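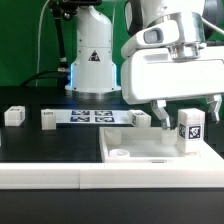

Holard Tray and Block Set, part no. 1058
Updated May, by Usa Kaewsai

The 1058 set is a bench kit for setting up and checking pick-and-place on a small robot arm with a parallel gripper. It includes one open-topped tray, a set of white blocks with printed markers, a short peg, a flat disc and a printed calibration sheet with four markers. It works with any arm that has a wrist camera and can read square markers.

There is an open fault notice on this set when it is used with the Oketti gripper driver. Please read the next section before running the set at anything above teach speed. The hardware has not been recalled.

Fault notice: finger contact with the tray wall

At our Grustdale bench, an arm running the standard tray routine brought one finger down on the top of the tray's back wall. The arm was lining up on a marker block standing at a corner of the tray. The finger hit the wall, the tray tipped, and the block fell against the other finger. The arm kept pushing down until the force limit stopped it. One fingertip pad was torn and the tray wall cracked along its lower edge. No one was hurt, but Jintana Duangkaew was reaching toward the emergency stop at the time, and her hand was closer to the tray than it should have been.

We repeated the routine with a foam tray in place of the molded one. Out of 14 runs, the finger touched the wall in 11. The other runs cleared it by very little.

Cause

The routine takes a position from the marker on the block, then moves in and takes it again at close range. At close range the wrist camera may see only part of a marker. The driver should reject a partial marker. Version 2 of the Oketti driver does not. It fills in the missing edge and reports a full position with a high confidence score, and the arm shifts sideways to match.

Blur makes this worse. If the close reading is taken while the wrist is still moving, the edges of the marker smear and the guessed edge can land well away from the real one. In open space the error often does no harm and the fingers still close on the block. Next to a tray wall there is no room for it.

The tray itself is within its drawing. We measured the cracked one and a new one from stock, and the walls are the same height.

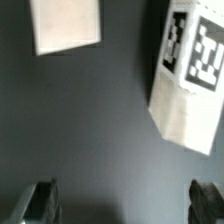
Wrist camera view at close range. The marker on the block at right runs out of view.

Who is affected

You are affected if all of these apply:

- You use the 1058 set or another tray with raised walls.
- You run version 2 of the Oketti gripper driver.
- Your routine takes a second marker reading after the arm has started its approach.

Earlier versions of the driver drop partial markers and stop with a "marker lost" message. That message is a nuisance, and several customers moved to version 2 to get rid of it. If you are one of them, go back to the earlier version for now.

Sets sold under the Agbenyega label are the same parts in different packaging, and this notice covers them too.

What to do now

1. Stop using the close-range reading. In the routine file, set "second_look" to off. The arm will then use the first reading only.

2. Keep blocks off the tray corners. Stand them in the middle of the tray or on the open tabletop, with room for both fingers to come down on either side.

3. Check the force limit on the downward move. The value in our sample routine was too high and has been lowered in the current download. If you copied the old sample into your own program, the old value went with it.

4. Look at the fingertip pads. Replace any pad that is torn, lifted at the corner or shiny on one side only. Do not glue a lifted pad back down.

5. Run your routine once at teach speed with the tray empty and watch both fingers. Keep one hand on the stop and the other away from the table.

If a finger does land on the wall, press the emergency stop and leave the tray where it is. Do not pull it out from under the finger. The arm may still be loaded, and it can jump when the tray comes free. Move the arm up in hand-guide mode first, then take the tray away and check the walls for cracks. A tray with a cracked wall should be thrown out even if it still sits flat — the wall can give way the next time a finger rests on it.

Two-arm benches

Stop both arms before you reach in. On our bench the stop was wired to one arm only, and the second arm stayed live through the whole incident. It did not move. It has since been put on the same stop circuit, and we ask customers with two arms to test theirs before the next run: start a slow move on each arm, press the stop, and see that both halt.

Replacement parts

Trays damaged by this fault are replaced at no charge while the notice is open. Send a photo of the crack and the driver version from the start-up screen. Fingertip pads are sold in pairs and should be changed in pairs. Marker blocks rarely need replacing after a fall, but check that the label is flat and the corners of the printed square are clean. A scuffed border will give poor readings at any distance.

Calibration sheets can be reprinted from the file on the downloads page. Print at full size with scaling turned off and measure one marker with a ruler before you use the sheet.

Status

The driver fault has been reported and we have sent our logs and camera frames with it. We do not have a date for a fix. New sets ship with "second_look" off and a copy of this notice in the box. Jintana is collecting reports from other benches and would like to hear about near misses as well as contact, including the driver version and where the block was standing.

Holard Bench Equipment, Grustdale | Contact parts and service | © Holard. All rights reserved. | Back to top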